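Ticket 162 - Label printer stops after the first page
Product: Codano desktop client
Opened by: Matilde Louro, Selgate
Assigned to: Spyros Vasić
Status: Solved, waiting for confirmation
Priority: Normal

Matilde Louro wrote:
Hello, since we installed the June update the label printer prints only the first page of each job. After this the queue shows "Waiting" and stays like this until I restart the program. With the old version I could send 1,000 labels in one job without any problem. Test page from Windows is good. I already changed the cable and the roll of labels, it is the same.

Spyros Vasić wrote:
Hello Matilde, thank you for the clear report. Please tell me two things:
- Does it happen also with a job of 15 labels, or only with the big ones?
- In Settings, Printing, which value do you see in the field "Pause between pages"?
Please also send the log file. You find it under Help, Save log.

Matilde Louro wrote:
It happens with 15 labels also, if they go on more than one page. The field "Pause between pages" is empty and I cannot write in it, it is gray. Log is attached. My colleague Simão Cardoso has the same version on his computer and he can print everything. His field shows 2.

Spyros Vasić wrote:
This helps a lot. In your log I see that the program reads the printer profile from the old folder, and the old profile does not have this value. Simão installed the program new, so he received the new profile. Please try these steps:
1. Close the program.
2. Rename the folder "profiles" to "profiles_old". Please do not delete it.
3. Start the program and add the printer again.
4. Open Settings, Printing and check that the field is not gray anymore.
5. Print a job with several pages and write me the result.

Matilde Louro wrote:
I did the steps. The field shows 2 now and the job printed complete, all the pages. But my label templates are not in the list anymore - can I get them back? I also could not find where to put the picture for the cover sheet. Before it was in the same window.

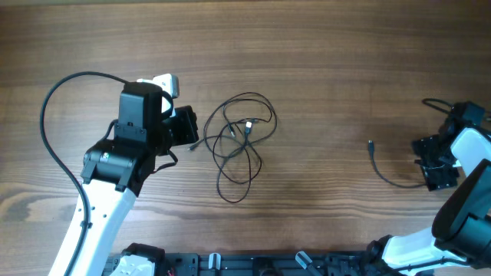 Attachment 2: table with two robot arms

Spyros Vasić wrote:
The cover sheet option moved to Templates, Cover sheet, Background. For the templates, copy only the files that end in .tpl from "profiles_old" to "profiles" and restart. Please do not copy the file printer.cfg, or the problem will come back.

Matilde Louro wrote:
Templates are back and the cover sheet also. Thank you for the patience.

Spyros Vasić wrote:
Very good. I passed the profile problem to Martim Guerreiro, who prepares the next update. I leave the ticket open until you have printed one full job of 1,000 labels.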